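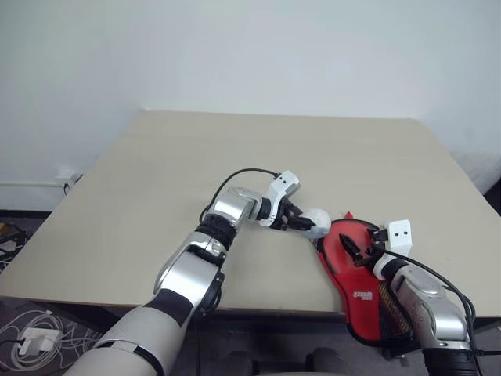

Ping Pong for Kids – How It Works

Table tennis and ping pong. Same game, two names. You need a ball, a paddle and a table. That's it to start.

The ball first. Small, round, very light. Hollow too – just air inside. Thats why it bounces so high and why a puff of breath can push it off course. Step on it and it cracks.

Now the paddle. Some people say bat or racket. A flat blade, a short handle. Most have rubber on both sides, often red on one and black on the other. Rubber grips the ball for a split second. Brush up the back of the ball and you get topspin – it dips down fast. Brush underneath, backspin. It floats and slows.

Try this at any table. Hold the ball just above the top and let go. How high does it come back? Not all the way. A little energy goes into sound (tock!) and a little into heat.

Next, bounce it on your paddle. Keep the paddle flat, wrist loose. Kids at the Lultadstead club start with 2 minutes of this evry practice. Best score so far, 200 bounces in a row. Can you get to ten?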